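A day at the Liu open day, or how I fell for window putty

14/10/2022

I had been meaning to visit the Liu workshops for years, ever since a neighbor came home with a restored sash window in the back of her station wagon and would not stop talking about it. They open the doors once a year, all the way from the timber store to the glass room, and this time I finally got my act together, bought a ticket and set the alarm for an hour I don't normally see.

The workshops are in the old Fundar seed warehouse, a long brick building beside the canal, and you smell the place before you find the entrance. Linseed oil! If you grew up in a house where somebody painted, you'll know it. There was coffee in the loading bay and a table of name stickers, and then we were split into groups of 12 and sent off in different directions. My group got Yeison Cuadros, who has been making and mending windows there for 7 years and talks about them the way other people talk about their dogs.

We started in the timber store. I expected to be bored and I was completely wrong. Every board is stacked with thin strips between it and the next one so the air can get through, and the ends are painted red or blue depending on when they came in. Yeison pulled out a piece of old pine that had come from a school built by the railroad and had us compare the growth rings with a new piece from the lumber yard. The old one had lines so close together I needed my reading glasses. The new one you could have read from across the street. He let us try to push a thumbnail into both, and yes, the difference is that obvious.

"Most of the windows people throw out are better wood than anything they can buy to replace them," he said, and then he showed us a bottom rail that was soft as cake, to be fair to the other side. Rot at the bottom rail is the usual story. They cut back to sound wood and let in a new piece, glued and pegged, and once it's painted you would have to be told where the joint was. I was told, and I still couldn't find it.

Next door is the joinery shop, which is where most of the noise comes from. There's a huge green mortising machine that came with the building and a row of benches by the north wall, each one messy in its own way. We watched a mullion being shaped by hand with a molding plane, since the profile was one they only needed for a single house. Long curls of wood everywhere, and a little heap of them being saved for somebody's chickens. I could have stayed there until closing time.

What I hadn't understood before is how much of a window's look comes from things you never notice. The depth of the reveal, for one. Set the same window close to the outside face of the wall and the building looks flat and a bit surprised. Set it back a few inches and you get a shadow down one side, and the whole wall seems thicker and calmer. Yeison had a plywood wall on wheels where the window slides back and forth on runners, and he moved it while we stood there going "oh!" like people at a fireworks show. 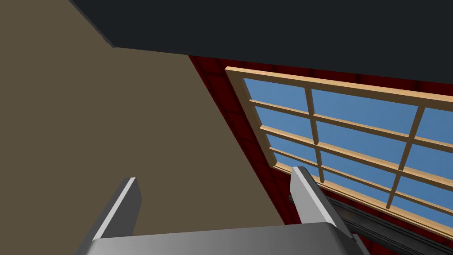

After that I started looking at every opening in the warehouse, and then at the ones across the canal. I'm still doing it a day later. My own kitchen window, I can report, is set too far forward.

Lunch was soup and bread from the Nokado bakery at long tables in the yard. I sat with a couple who had driven in from Noro with a storm window strapped to the roof of their car, hoping to get advice on it between tours. They got a full diagnosis over the soup, including a warning about the paint on it, which was old enough that it needed testing for lead before anybody went near it with sandpaper. If your house is from before the late 1970s, the same goes for you. Test first, and keep the kids out of the room.

The afternoon was glass. I had always believed the story about old window glass slowly flowing downhill over the centuries, and I said so, out loud, in front of everyone. It doesn't! The panes came out uneven because of how they were made, by spinning or blowing, and the glazier put them in whichever way suited. They have 528 salvaged panes in racks in the glass room, sorted by size and by how wavy they are, and somebody keeps a handwritten ledger of where each one came from. We were allowed to hold one up to the daylight and tip it, and the brick wall outside rippled like a pond.

Then came the part I'd paid for — a turn at puttying. You knead the putty in your hands until it's soft, press it in along the edge, and draw the knife down at a steady angle in one pass. Yeison did a whole pane while answering a question about weatherstripping. Mine looked like a child had iced it. The second side went better, and on the third I got one clean stretch as long as my hand, and I was so pleased that I took a picture of it and sent it to my sister, who replied with a question mark.

A few practical notes if you want to go. There were 300 tickets and they sold out, so get on the mailing list early. A second open day is planned for April, mostly in the glass room. Wear shoes you don't care about. The upper floor is reached by a steep wooden stair, but the ground floor is level all the way through and the puttying benches are down there. Parking is along the canal, and it fills up. There's a shelf of secondhand hardware for sale by the exit — sash lifts, catches, pulleys, a whole tray of brass screws — and I would bring cash for that.

I came away with two sash lifts, a tub of putty and a very stained shirt. The bathroom window has been painted shut since we moved in, and I've already cleared everything off the sill.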